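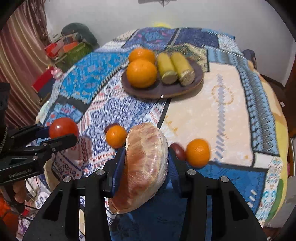
Tomato in the left, pomelo in the right, on the old quilt.

I have now been doing this work for some weeks, and my friends still ask me what it is exactly. So I will try to write it down, also for myself, as in June I will probably do something else and forget the details.

The short version: I pick up things with two grippers, one in each hand, and the recordings of this are used to teach a robot to do the same. The grippers have no motor. You hold the handle, you squeeze, and the jaws close. The project has the name Rekonine, and my contact there is Karlijn Van Wijk, who reads every batch and writes me back very polite messages when I was too fast.

I was too fast very often in the beginning. With your own fingers you take a tomato without thinking. With the gripper you must come slowly, open wide enough, put the pads on both sides of the widest part and only then close. If you close too high the tomato jumps away. One of mine rolled under the cupboard and I found it the next morning.

The pomelo is a different problem. It is peeled and has plastic film around it, and the film is slippery in one place and sticky in another. I learned to hold it the long way up, a little tilted, and not to press more when it starts to slide. If you press more, it slides more. Better is to put it down and start again. Karlijn told me that a clean second try is worth keeping, so I do not feel bad about it anymore.

The current task has the name "fruit to plate". The plate is the wooden one from my aunt. Oranges and corn can lie on it already, and the rest must come from the quilt. The small mandarins are easy. The dates I do not like at all! They are small and dark and they lie flat in the folds, and with wide pads you take half of the fabric with them. Dayana Urrego, who does the same work from her home in Groton, told me to touch the date first with only one pad and turn it a little until it stands better. It helps, maybe three times from 4.

The other hard thing is using both hands. My left hand is lazy. When the right one is busy, the left one likes to stop in the air and wait, and then the recording shows a robot how to wait. Now I say quietly "left, left" when I work, and my neighbor must think I practice for a parade.

The goal for my part is 2000 good grips. I do my hours in the morning, before the room gets warm, and after that my thumbs are tired and I eat one of the mandarins. For the next set Karlijn wants cups and spoons, so I have to ask my aunt again what I can borrow.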